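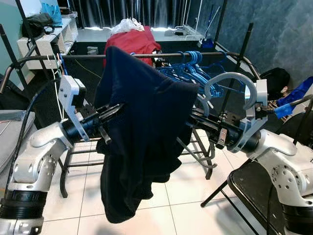

**To:** Lornden Uniform Exchange list
**From:** Exchange Office, Lornden Learning Trust
**Re: Re: Second-hand uniform, arrangements from September**

Dear all,

Thank you for the replies to the notice sent before the holiday. Several schools raised the same points, so the office is answering them on the list. The relevant part of one message, from the Flevurstead primary school office, is quoted first.

> We are content with the move to a single store, but we would be glad of clear guidance on three matters before we write to parents.
>
> First, are we still to accept items with a name sewn or inked inside the collar? Our present stock has a good many.
>
> Second, the notice says that jumpers and shirts should be sent on hangers "where possible". We have very few hangers and no means of moving a rail between sites.
>
> Third, may families who are not receiving any form of support use the exchange? Some have asked, and we have not known what to tell them.

**Named items.** These may be accepted. Sewn labels should be unpicked before the item is sent. Where a name has been written in ink, please cover it with a plain iron-on tape, which the office can supply on request. An item should not be refused for this reason alone.

**Hangers.** Folded items in a lidded box are acceptable from all schools. The wording in the notice was meant for blazers and for shirts that have already been pressed, and it will be changed. Schools that do have spare hangers are asked to send them with the monthly collection. Plastic ones are preferred, as the wire type has left marks on knitwear.

**Who may use the exchange.** It is open to every family with a child on roll at a member school. No proof of income is needed and none should be asked for. Please use that wording in letters home, as the older leaflet suggested otherwise and is still on display in at least one reception area.

**Condition of items.** Clothing should be washed, dry and complete. Missing buttons are acceptable if a matching button is pinned to the garment. Trousers worn through at the knee should go to textile recycling and should not be sent to the store.

**Sizes.** Please mark the age range on the bag or box, and not only on the garment label. The two suppliers, Marti and Nedex, size their shirts differently, and families have been given the wrong size more than once. If the supplier is known, add it to the bag.

**Stock.** The store holds 202 items at present, most of them for the younger years. Secondary sizes are in short supply, in particular navy jumpers and dark trousers with a longer leg. Any school able to appeal to leavers' families is asked to do so before the end of term.

**Collection.** The van will call at each site once a month. Boxes should be left at the main reception by 2 p.m. and should be light enough for one person to lift. Schools with nothing to send are asked to tell the office the day before, so that the route can be shortened.

A revised notice will be placed in the shared folder once these changes have been made. Until then, please treat this message as the current guidance. Replies should be sent to the office address and not to the whole list.

Yours faithfully,

Exchange Office
Lornden Learning Trust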